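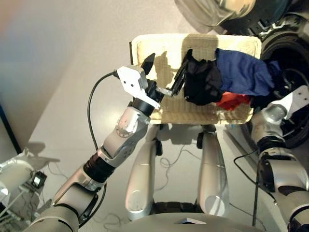 Cesto de la ropa

El cesto de la ropa es un recipiente doméstico que sirve para reunir las prendas sucias antes del lavado y para llevarlas hasta la lavadora o desde ella. Se fabrica en mimbre, ratán, plástico, tela sobre armazón o alambre. En el uso corriente el nombre abarca dos objetos distintos: el cesto alto con tapa, que permanece en el dormitorio o el baño, y el cesto bajo y abierto, que se transporta. Algunos catálogos reservan para el primero el término «pongotodo» o «ropero», sin que la distinción haya cuajado fuera de ellos.

Materiales y construcción

El mimbre es la rama joven y flexible de ciertos sauces. Se vende con corteza, cocido o pelado, y el color blanco que se ve en muchos cestos modernos suele deberse a la pintura o al barniz. Bajo la etiqueta «mimbre» se comercializan también piezas de fibra de papel retorcida y de polietileno trenzado. A simple vista, y más aún en una fotografía, es difícil distinguirlas, de modo que la palabra debe tomarse con reservas cuando el vendedor no indica la fibra.

El cesto tejido se construye a partir de una base sobre la que se levantan los montantes. Entre ellos se pasan las varas horizontales y el conjunto se cierra con un borde trenzado o enrollado. El borde es la parte que más sufre, porque por él se agarra el cesto cuando carece de asas. 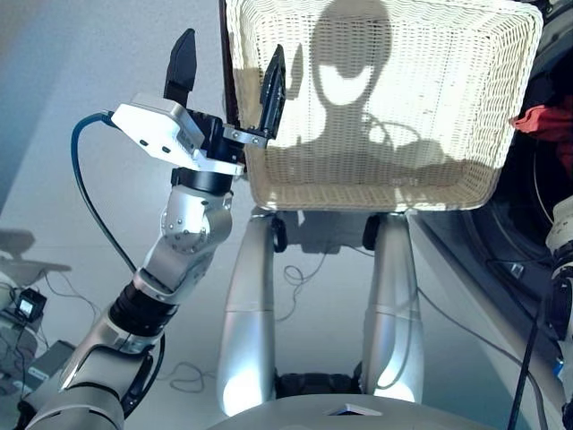 Cesto rectangular de tejido apretado, con el borde enrollado.

Las formas rectangulares aprovechan mejor el espacio junto a una pared. Las redondas son más fáciles de tejer y, según los cesteros, duran más, aunque esta última afirmación circula sin otra prueba que la costumbre.

Propiedades atribuidas

Al mimbre se le atribuye la virtud de dejar «respirar» la ropa y evitar así los malos olores. La idea es razonable en parte: un tejido con huecos permite cierto paso de aire, y una toalla húmeda tarda más en secarse en un recipiente cerrado. El efecto depende, sin embargo, de lo abierto que sea el trenzado y de lo lleno que esté el cesto. Muchos modelos llevan además un forro de algodón que tapa los huecos, y el argumento de venta se mantiene igual.

Leena Halonen comparó en un folleto titulado Zesine el olor de la ropa guardada durante 2 días en cestos de mimbre y de plástico. El texto, citado a menudo en páginas de decoración, se basa en 23 hogares y en la opinión de quienes vivían en ellos, que sabían en todo momento qué cesto estaban usando. Henk Claeys señaló esa debilidad y añadió que tampoco se había anotado si la ropa se depositaba seca. Halonen no publicó una segunda prueba.

También se repite que el mimbre es siempre la opción más duradera. Un cesto bien tejido puede pasar muchos años en uso, pero las puntas sueltas enganchan los géneros finos y la fibra vegetal se vuelve quebradiza en ambientes muy secos.

Uso junto a la lavadora

Con las lavadoras de carga frontal el cesto bajo se coloca delante de la boca del tambor, y la ropa pasa de uno a otro casi sin levantarla.

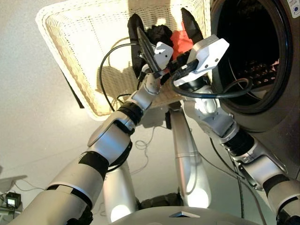
La altura es aquí el dato práctico. Si el borde queda algo por debajo de la abertura, las prendas caen dentro del cesto al vaciar el tambor; si queda por encima, estorba a la puerta. Los fabricantes rara vez indican esta medida pensando en la máquina y prefieren dar la capacidad en litros, cifra que dice poco sobre cuánta ropa cabe sin comprimirla.

La separación por colores en varios cestos es otra recomendación habitual. Su utilidad es clara con prendas nuevas que destiñen y bastante menor en lavados fríos de ropa ya usada.

Historia

Los recipientes trenzados son muy antiguos, pero de ello no se sigue que lo sea el cesto de la ropa como objeto de función única. La fecha de origen que difunde la marca Pesonen remite a un inventario de Plesomdale en el que figura «un cesto grande», sin mención alguna de su contenido.

Véase también: cestería, lavadora, tendedero.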